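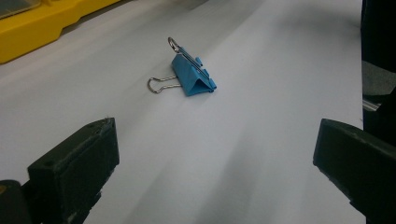
Binder Clips: Frequently Asked Questions

I have bought, lost, bent and thrown out a lot of binder clips, and most of what gets written about them is put there to sell you more. These are the questions people send in through the contact form, with the answers I'd give across a desk. Last gone over 12th April.

Do I need binder clips at all?

Maybe not. If the papers will never come apart again, staple them. If there are only a few sheets and they're going straight into a folder, a paper clip will do. Binder clips earn their space when a stack is too thick to staple and you still need to pull pages out of it. Tax papers, sheet music, a draft somebody is marking up. Outside of that, I think a lot of people buy them for the look of the jar.

What size should I buy?

Small ones, and a handful of large. The packaging will talk you into a mixed tub, and in a mixed tub there is always a size you never touch. The number that matters is how wide the clip opens, and that often isn't the number printed biggest on the front. Stores quote the width of the body because it sounds more impressive. Check the back for "capacity." A clip filled to its full stated capacity is also a clip that wants to pop off, so I take that figure as a ceiling and stay well under it.

Are the colored ones weaker than the black ones?

I hear this a lot and I've never seen it shown. A blue clip is a steel clip with a blue finish on it. There are bad blue ones and bad black ones. What I will say is that chips show up more on a bright color, so a colored clip looks old sooner. If that bothers you, get black. If you want to find the thing when you drop it on a dark carpet, get blue.

Does color coding work?

For one person, for a while. Wen-hsiung Kan wrote in to say his office had blue for open, red for overdue and green for paid, and by October everyone was grabbing whatever clip was nearest. I believe him. If you do want to try it, use one color to mean one thing and leave all the others meaning nothing. Anything more complicated needs a key taped to the wall, and once you have a key taped to the wall you could have just written on the paper.

Should the handles be up or down?

Down, both of them, if the stack is going in a drawer or a bag. Handles left up catch on everything. Leave one up if you want to hang the stack on a hook. A clip with one handle standing and the other folded flat is the most common way to find one on a desk, and it's also how they get tangled in the box, so fold the second one before you put it away.

Can I take the handles off?

Yes. Squeeze the two arms of the wire together close to the body and they slip out of the little rolled tubes at the edge. People do this for a permanent-looking bind on a report. I'd leave one handle in. Getting a bare clip off a thick stack is miserable, and the usual method involves a butter knife and bad language.

My clips leave dents in the paper. Is there a fix?

Fold a strip of scrap card over the edge first and clip onto that. It works fine. There are padded clips sold for the same job, and I tried a set from Cukell that did nothing the card didn't do, and the pads slid off in the second week. For photos or anything you can't replace, don't clip it at all. Use a folder.

Will they rust?

In a dry office, not for years. In a garage or a basement, yes, and the stain goes into the paper and stays there. I've opened boxes where the clip had printed itself on the first dozen pages. Anything going into long storage should have its clips taken off first, whatever color they are. "Rust-resistant" on the label means very little unless they tell you what the finish is, and they don't.

Is an expensive brand worth it?

I compared Asimine, Barthorpe and the plain ones from Wan in the small size. I clipped each to the same 16 sheets, hung them from a shelf and left them for 14 days. All of them held. The Barthorpe handles were stiffer to squeeze, and you can call that quality or a sore thumb as you like. This was one shelf in one house, so don't take it for science. I went back to buying Wan, since they were the cheapest.

How many should I keep around?

Fewer than you own. I emptied every drawer, bag and coat pocket in the house once and got 308. There were 4 in use. I gave most of them to a school and haven't run short.

What about all the clever uses? Cable holders, phone stands, toothpaste squeezers?

The cable one is good. Clip it to the edge of the desk, run the thin end of the charger through the handle, and it stays put as long as the plug is bigger than the loop. Phone stands fall over. The toothpaste one works - but then you have a binder clip in your bathroom, and see the answer on rust. As for closing chip bags, a large clip does fine. Wash it first if it came from the office.

Can a bent clip be saved?

If the wire is bent, usually. Pop it out, straighten it with pliers, put it back. If the body has been sprung open and no longer bites, throw it away. Squeezing it back by hand makes it look right and it'll still let go of your papers on the stairs.

Do you sell clips or take samples?

No to both. Please stop mailing me samples.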